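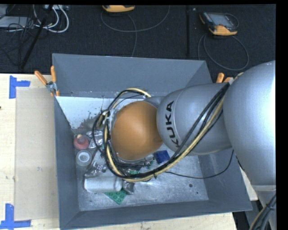 Slide 1. Open grey metal bin on the bench top, sloping sides, floor scuffed.

Talks > Workshop practice > Storage and handling > Speaker notes

May
By Irfan Afridi

Start with the floor of the bin. Whitish scratches and reflections across bare metal. Ask the room what they would write on the inspection card before moving on. Allow 2 minutes.

Point out the bright patch at the rear left, then the specks and stains over the lower part of it. A mark is recorded as a mark until someone has wiped it. The Carnance card has one box for "dirt" and one for "damage", and most people tick the second too early. Same applies to the dark spot on the open half of the floor.

Sloping sides. Small parts run down to the floor and collect there. Good for picking, poor for stacking – Nam-gil Ko covers stacking after the break, so don't take questions on it.

Bench top. Pale wood under a metal bin will show every drag. Lift, set down, no sliding. At Rowbotham we put a 5 mm felt sheet under each bin and changed it every 30 days.

Cleaning routine, read out slowly:
Empty the bin fully.
Brush out the corners first, then the floor.
Wipe with a damp cloth, leave 10 minutes.
Look again under a side light and fill in the card.

If time is short, drop the felt sheet and keep the card. Spare cards are in the Ondum folder by the door.

Next slide: lids.

Contact: Irfan Afridi, Valtov Training | © Valtov | Back to top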